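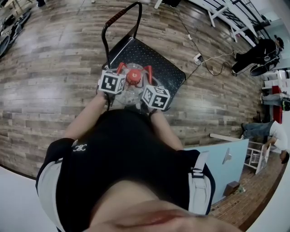 *Gripper practice over the black chair, cubes in view. More of the gang on the floor to the right.*

# Droremon club gallery -- October 2026

Hello again, and welcome to the autumn page! I'm Gemma Ellwood, I look after the club diary at Imstead, and I've been promising to get this gallery going since May. There's just the one photo up so far, because I'm fussy and because I still haven't worked out the album software, but I've put a good long natter underneath it so you know what we've been up to.

For anyone new, Droremon is our student robotics project. We're teaching a robot arm to do dull household jobs, and the way we teach it is by doing the jobs ourselves, over and over, with a gripper held in our own hands. The black-and-white squares on the cubes are how the software works out where the gripper is and which way it's tilted. Keep them in view and you get a lovely clean recording. Let your sleeve flop over one and you get a wiggly mess and a cross note from whoever is doing the checking that week (usually me).

## What we've been doing

Chairs, mostly! Chairs were meant to be the easy bit. Our list for this term goes like this:

- line the gripper up over the seat and hold it still
- pick something small off the seat and put it down again
- take hold of the backrest and turn the chair a little
- tuck the chair under a table without walloping the table

The first two are coming along nicely. Turning is harder than it sounds, as a chair never pivots where you think it will, and I've had a good few goes where I ended up shuffling round after it like I was dancing with it. Tucking in we've barely touched.

We're after 3,000 recordings by the end of the project and we've got 1,830 saved. After the last big tidy-up I had to bin 756 more, which hurt. Most of those were from the early weeks when we were all moving far too fast. Slow hands, everybody. Slower than that. If it feels silly, you've got the speed right.

## A few thank-yous

Fawzy rewrote the bit of code that sorts the good takes from the bad ones, and it now gets through an evening's worth while the kettle boils -- it used to be an overnight job and half the time it fell over at three in the morning. Fawzy also wants me to say that file names with spaces in them are a crime. Noted, and sorry, that was me.

Thanks too to everybody who stays on to coil the leads up. I know it's boring. I do notice.

## Imamness

We've put our names down for Imamness, the student contest, and I'm properly excited about it. Each team gets eight minutes with their arm and a set of furniture they haven't seen before, and points come off for dropping things or needing a human to step in. We've been to watch but never entered, so my hopes are modest. I'd be thrilled if ours could move one chair on its own in front of an audience.

The practice run is going to be in our usual room, and friends and family are very welcome to come and heckle. I'll pin the time up on the noticeboard as soon as I've got it.

## Joining in

You don't need to be able to code. I couldn't when I started, and I still ask Fawzy for help with anything longer than ten lines. If you can hold a gripper steady and don't mind doing the same small thing again and again, we'd love to have you. Come along on any club night, wear something with short or close-fitting sleeves (see above!) and ask for Gemma.

More photos when I've cracked the album thing -- if you've got any good ones from this term, send them over and tell me who's in them so I can check they're happy to go up.

Gemma x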